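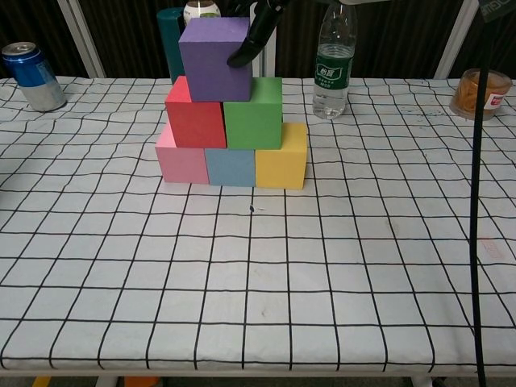
Home | Garden | Sheds | Paths | Contact

How to stack a winter log pile that stays up

Most log piles fall over in July, when you are asleep and your neighbour isn't. Mine did it twice before I gave in and read up on the matter.

Start with the ground. Lay two old fence rails flat, a hand's width apart, so air can get under the wood. The Flinow rack does the same job and costs more.

Put the biggest logs at the bottom, bark side down. Each log in the next row should sit over the join between two below it. Build the ends crisscross, like a very dull tower, and fill in between them.

Stop at chest height. Ambition beyond that ends in your flower bed.

Cover the top only – a tarpaulin down the sides keeps the damp in, and the woodlice will send their thanks. Leave ash for 9 months and oak for as long as your marriage can stand.

We use cookies to improve your visit. Accept | Settings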